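Ticket: finger comparison on the wrist-camera arm, Dasivdale bench
Status: open, waiting on parts
Opened: April

We are comparing two sets of fingers on the same arm, the black Redow ones and a pair from Belmonte, using the tray-clearing job as the test. The controller is the Boltier and its settings stay the same for both sets unless noted. The complaint that started this ticket is that the Redow fingers let go of light plastic items partway through a lift. On rigid items the log shows no drops at all.

First thing checked was the view from the wrist. The layout is the usual one, with the teal tray, a plate of rice and peanuts, a bowl, a carrot and chopsticks, and the clear container of rubbish beside it.

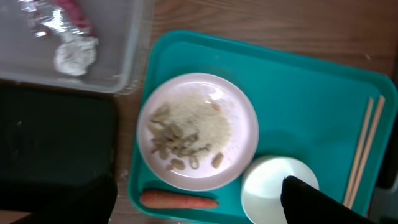
**Category: Gripper / grip force**

Grip force was set to 66 in the Boltier profile. The same profile was copied over from the carrot test and was never changed for thin-walled items. At 66 the container wall bends inwards, the controller reads the movement as the fingers still closing, and it times out after 5 seconds and opens them.

Steps tried so far:

1. Cleaned both fingertips and ran again. No change.
2. Swapped left and right fingers. No change.
3. Dropped the force in small steps until the wall stopped bending. The timeout went away but the container slid on fast moves.
4. Kept the lower force and cut arm speed from 200 to 185. Sliding stopped on most runs.

Step 4 is the best result with the Redow fingers. The wrist camera still blurs a little when the arm moves with the container held, so the slip detection can't be trusted during the lift. We are logging slip from the finger position instead.

The grip in these runs is on the near rim, with the foil, the red strip and the crumpled paper inside.
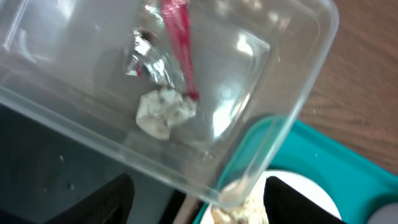 *Dasivdale bench support*

Please don't raise the force again to fix the slip. It brings the timeout back. If you need to reproduce the fault, load the carrot profile, put the speed at 200 and pick up the container by its rim.

We then moved on to the white cylinder. It needs a wider opening, and with the fingers either side of it the object fills much of the lower view. The detector sometimes loses the top rim against the bright reflections down the side. Lowering the exposure helped, but the area under the arm mount then came out too dark to use. Exposure has been put back to the old value for now.
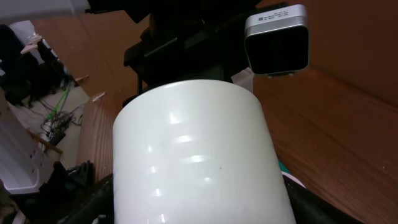
**Can I use one force profile for both the container and the cylinder?**

Use separate ones. The container needs the low force and a speed of 185, and the cylinder has only been tested at the standard force of 66. Both are saved on the Boltier under the object name, so pick the profile before you start the run.

Still to do:

- Repeat step 4 with the Belmonte fingers. The mounting plate is on order.
- Ask Redow whether the timeout can be set per profile.
- Try a middle exposure value on the cylinder.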